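Skedside weighs up second two-armed robot as budget round opens

October
By Zainab Ogbonna
Reading time: 5 min

Skedside wants a second robot. Whether it gets one is down to the spending round, and the spending round closes at the end of the month, so things are moving quick.

The firm packs small household orders for other people's web shops. Bags, boxes, linens, odds and ends. It has been trying out a two-armed machine on a bench in its upstairs office, well away from the packing floor, and the request now in front of the finance team is for one more of the same kind plus everything that goes round it. Spare fingers. Cables. A proper bench. Someone's time.

That last bit is where the row is.

The first draft of the request had one line for the machine and one for delivery, and it was sent back inside a day. Branislav Šimko, who signs off equipment spending, wanted the running costs set out over 3 years, with a figure for the hours staff spend setting up jobs. The second draft ran to 16 pages. Some of it is floor plans.

Three suppliers were asked to quote. Satevum and Coppens both did. Kistby asked for more time and has been given until the end of the week after next. Skedside won't say what the prices were, only that the two it has are further apart than expected and that they don't cover the same things. Coppens includes a yearly visit and a set of replacement gripper fingers. Satevum is cheaper on paper but charges separately for training and for any visit after the first.

"You can't lay them side by side," said Garba Ugwu, who wrote most of the second draft. "One's a price for a robot and the other's a price for a robot and a person coming to look at it. We had to go back to both and ask the same list of questions."

The list is in the draft. How long is a replacement wrist on order. Who pays carriage. What happens to the support deal if the bench is moved to another building (it may well be, the lease upstairs has a break in it). Can two machines share one licence. On the licence point neither supplier has given a straight answer yet.

Jobs on the trial bench are the fiddly ones. Mostly soft goods and light packaging, things a machine with a fixed path makes a mess of. Drawstring bags have taken up a lot of the time lately, because four of the shops Skedside packs for send their goods out in them and closing them by hand is slow.
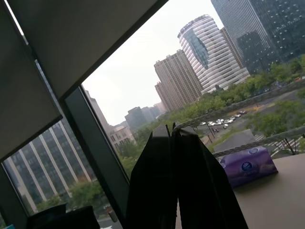

Tissues by the window, and the bench with a drawstring bag and both arms on the table.
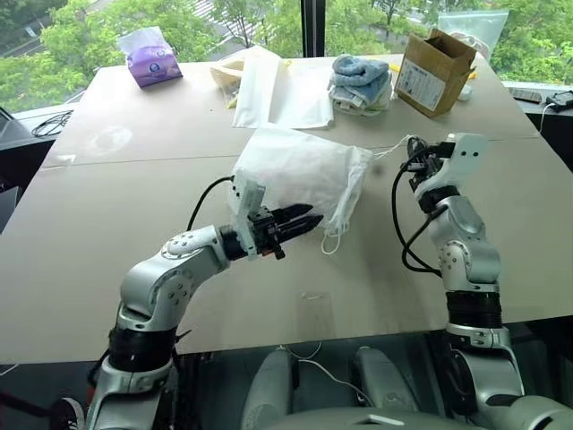 Regula Reisinger would sooner see the money go on the bench first. In a note passed round with the draft she argued that a second machine on an office table would only double the time lost to clearing up between jobs, and that lighting, storage and a fixed place for parts should be paid for before anybody orders more arms. She also asked why the request had no line for consumables. Test goods wear out, the note said, and a bag that has been pulled about for a week doesn't behave like one out of the packet, so there ought to be money for fresh ones every month.

Her point on consumables has gone in. The draft now allows for 1,214 items of test stock in the first year, bags and cloths mainly, bought in bulk from the same places the customers use. Ugwu said the number came from the trial's own order book, with nothing added for luck.

The point about the bench hasn't been settled. There are two versions of the plan doing the rounds. In one, the second machine is ordered straight away and shares the upstairs room until spring. In the other the order waits, a corner of the ground floor is fitted out first, and both machines go down there together. The second costs more up front, mostly electrics and a new floor covering. It also means losing 5 packing stations for as long as the builders are in, and the run up to Christmas is not when anyone wants to lose packing stations.

Obinna Okeke, who runs the floor, has asked for the work to start in January if it starts at all. He is not against the machine. "I just want to know who's minding it," he said. "If it's my people then it comes off my hours, and I'd like that written down somewhere before we buy it."

It is written down, sort of. The draft puts a part-time post against the project, split between the floor and the office, but the post hasn't been graded so the cost next to it is a guess and is marked as one. Šimko is understood to want that fixed before anything goes to the board.

Leasing has been looked at too. Coppens offers it, Satevum doesn't. A lease would keep the first year's bill down and let Skedside hand the thing back, but the terms ask for the machine to stay at one address, and that runs straight into the problem with the upstairs lease. Buying second hand was raised at the last meeting and dropped. No warranty, and no garantee the software would match the one already in the building.

A few smaller items are still open. Insurance, for one: the current policy covers the trial machine as office equipment and the broker has said that won't do for two, or for one on the packing floor. Spares, for another. The draft asks for a full set of cables on the shelf from day one. Finance wants to order them as needed.

Kistby's quote is due before the final draft. If it doesn't turn up the choice is between the two already in. The board gets the papers in the last week of the month and a decision is expected at the meeting after, though it could be put off until the new year if the building question drags on.

Skedside said no packing jobs are at risk under either version of the plan.

Related
Kistby opens parts counter for smaller customers
What a support contract should cover, and what it usualy doesn't
Packing firms put off spending until spring
Lease or buy: readers' letters
Coppens changes its training charges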